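골목 포장의 배수와 유지관리: 블록은 멀쩡한데 물은 왜 고이는가

글 몬세라트 멘도사

주거지 골목의 포장재로 콘크리트 인터로킹 블록이 널리 쓰인다. 현장 타설 콘크리트와 달리 양생 기간이 필요 없고, 관로 공사 뒤에도 걷어낸 블록을 다시 깔 수 있다. 다만 성능은 블록 자체보다 그 아래층에서 결정된다. 스톨턴 지구의 골목을 맡은 설계사무소 페사노의 레일라 블라후 소장은 "민원의 대부분은 표면에 대한 것이지만 원인은 거의 언제나 기층에 있다"고 말한다.

표준적인 단면은 노상, 쇄석 기층, 받침 모래, 블록, 줄눈 모래의 순서다. 블록에 걸린 윤하중은 줄눈 모래의 마찰을 통해 인접 블록으로 분산된다. 줄눈이 비면 이 작용이 사라지고 블록이 하나씩 따로 움직인다. 차량이 다니는 길에서는 헤링본 배열이 유리하다. 긴 직선 줄눈이 생기지 않아 제동과 회전 때의 수평력에 잘 버틴다. 통줄눈 배열은 보행 전용 구간에 한정하는 편이 안전하다.

경계석은 배수 시설이기 이전에 구속 장치다. 가장자리가 밀리면 포장면 전체의 줄눈이 벌어진다. 담장을 따라 식재대를 둘 때도 포장과 흙 사이에는 연속된 경계석이 있어야 한다.

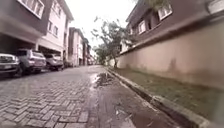
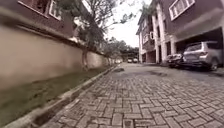
담장과 경계석 사이에 좁은 풀밭을 둔 골목. 회색 블록 포장.

배수 설계의 출발점은 횡단 경사다. 스톨턴 지구에는 2퍼센트를 적용했다. 한쪽 경사로 할지 중앙을 높일지는 골목 폭과 출입구 위치에 따라 정한다. 한쪽이 담장이고 반대쪽에 주택 출입구가 늘어선 길이라면 담장 쪽으로 물을 보내는 한쪽 경사가 간단하다. 이때 경계석 앞이 물길이 되므로 종단 경사가 부족하면 흙과 낙엽이 그대로 쌓인다.

물고임의 원인은 크게 기층 다짐 부족, 받침 모래 유실, 관로 되메우기 침하로 나뉜다. 시공을 맡은 사발라의 풀헨시오 케사다 현장소장은 세 번째를 가장 까다롭게 본다. 굴착 구간의 다짐 두께를 20센티미터 이하로 나누지 않으면 침하가 늦게 나타나고, 그때는 하자 책임을 가리기 어렵다는 것이다. 받침 모래를 두껍게 깔아 높이를 맞추는 방식도 피해야 한다. 모래층은 기층의 요철을 감추는 재료가 아니다.

보수는 비교적 단순하다. 침하부보다 넓게 블록을 들어내고, 기층을 보충해 다진 뒤 모래를 고르고, 같은 블록을 되깐다. 이후 진동 다짐과 줄눈 채움을 되풀이한다. 블록 교체가 필요한 경우는 모서리가 깨졌거나 마모가 심할 때뿐이다. 새 블록은 색이 밝아 한동안 표가 나므로, 쿠미코 자재부의 게라시모스 프랑코는 준공 때 같은 생산분을 40제곱미터가량 남겨 두라고 권한다.

담장 하부의 오염도 배수와 함께 점검할 항목이다. 빗물이 튀어 생긴 때는 세척으로 충분하지만, 갓돌 이음부에서 내려온 물자국은 세척해도 다시 생긴다. 갓돌 밑면의 물끊기 홈과 이음부 실링을 먼저 확인해야 한다. 고압 세척기를 포장면에 쓸 경우에는 노즐을 낮은 각도로 유지하고, 끝난 뒤 줄눈 모래를 보충한다.

점검 주기는 6개월이 적당하다. 7월의 집중 강우 뒤에 한 차례를 배치하면 고이는 위치를 도면에 바로 표시할 수 있다.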